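Notes on the Revised Lending Terms at the Kivine Reading Room

The Kivine Reading Room has published its revised lending terms, effective March 2022, and several readers of this blog have written to request a plain account of them. I have used the Reading Room as a borrower for most of my adult life and served a short period on its book selection panel. The views given here are my own and should not be taken as those of the institution.

The principal change concerns the length of loans. Under the former terms a general title could be kept for three weeks and renewed at the desk. Under the new terms the first loan runs for 7 weeks, and a title may be renewed 2 times, provided that no other borrower has placed a hold on it. Renewals may be requested by telephone. They may no longer be requested by leaving a note in the return box, a practice that was never part of the written rules but was widely accepted at the Sterulport branch.

Overdue charges have been withdrawn for general titles. They remain in force for the local history shelves and for the bound newspapers, which continue to be issued for use in the building only unless a written request has been approved. Borrowers who already owe charges on general titles will find that these have been cleared. Borrowers who owe charges on local history titles should expect to receive a letter.

I regard the withdrawal of charges as correct and overdue in its own right. A small fine does little to bring back a book. It does a good deal to keep away the borrower, who stays at home with the book and a growing sense of guilt. My late aunt kept a biography of a lighthouse engineer for eleven years on exactly this principle. It was returned with her estate, and the desk accepted it without remark.

I am less certain about the handling of holds. The Pappas bequest brought 1000 volumes into the collection, and many of them are single copies of works long out of print. A loan of 7 weeks followed by renewals means that a reader who misses a title in spring may not see it until autumn. The terms allow staff to shorten a loan once a hold is placed, but they do not say by how much. I would ask that a figure be written down. Staff should not have to settle the matter at the counter, and borrowers should know what they have agreed to.

The printed catalog supplement, issued under the title Prosura, now runs to 74 pages and may be consulted at both branches. It lists the Pappas volumes by author only. A subject index has been promised — it was also promised with the last supplement.

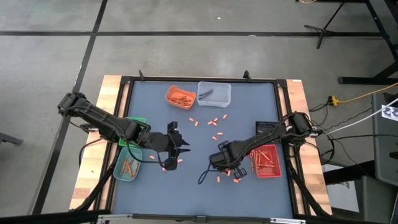

Aivar Dzene wrote to me after reading a draft of these notes and objected that I had given too little weight to the longer loan. Seven weeks, in his view, is what a working person needs to finish a serious history, and the old three weeks had favored those with free afternoons. He added that in all his years of borrowing at Sterulport he had waited for a reserved book only once, and that it had not been worth the wait.

I accept the first point. On the second, I would observe that his interests run to canal administration, and that the demand for such works is modest. Readers of fiction and of cookery will have had a different experience, particularly in winter.

Written comments on the terms may be handed in at either branch. I have submitted mine, with a separate sheet concerning the subject index, and will post any reply that I am given permission to share.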